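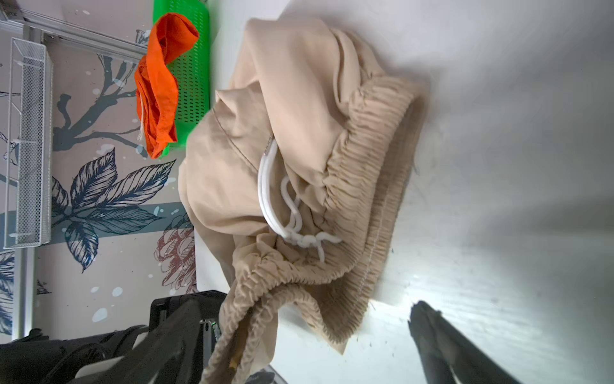

Parine Papers > Textile Handling > Section 5

Reading time: 3 min

5. Failure analysis: drawstring garments

Of the faults logged during the Flodora trials, the ones that stopped work longest involved garments with an external drawstring. The task was to lift one garment from the table, place it in the basket, and return to the start position. The controller, Prarari, selects a grasp point from the wrist camera and treats the highest fold as the preferred target. On plain cloth this rule caused few problems. On drawstring pants and shorts it often placed the fingers near the waistband, where the cord lies.

5.1 Cord capture

In a cord capture, the jaws close on cloth and cord together. The lift proceeds normally until release, when the cloth drops and a loop of cord stays around one finger. The force threshold was set at 9 N, and a cord under light tension did not reach it. The controller therefore reported a completed placement and began the return move with the garment still attached. In the worst case the arm dragged the basket 40 cm before Yhon Ayala pressed the stop.

Figure 4. Wrist view at the basket, with the jaws apart over the orange garment. The white drawstring runs across the upper part of the cloth and ends in a frayed tip.
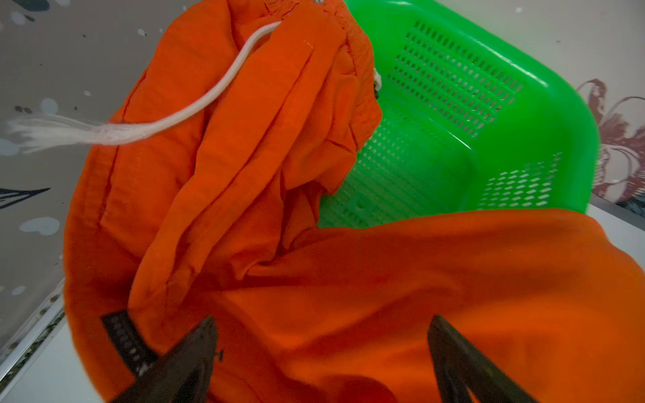

5.2 Waistband slip

Slip was less hazardous but harder to detect. A gathered waistband compresses unevenly between the fingers, so the measured jaw gap changes while the cloth settles. Prarari read this change as a lost grasp and opened the jaws, in some runs with the garment already above the table. Raising the closing force reduced the false openings – and made cord capture more likely, as the cord was then pressed deeper into the ruffles.

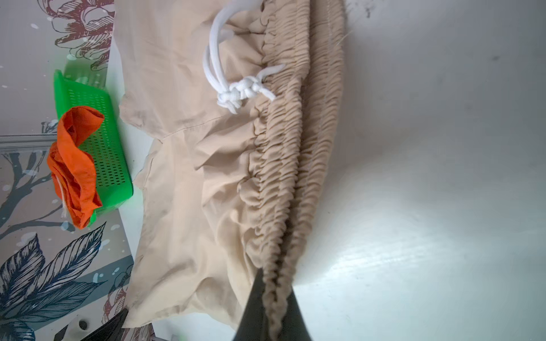 The two faults share a cause: the grasp check uses jaw gap and force alone and has no measure of what remains on the fingers after release. We added a pause of 60 ms at opening and a second image check before the return move. The Mavromatis cord detector was tested for this check but missed pale cord on pale cloth, and its output is used only as a warning. Return speed is now limited until the check passes.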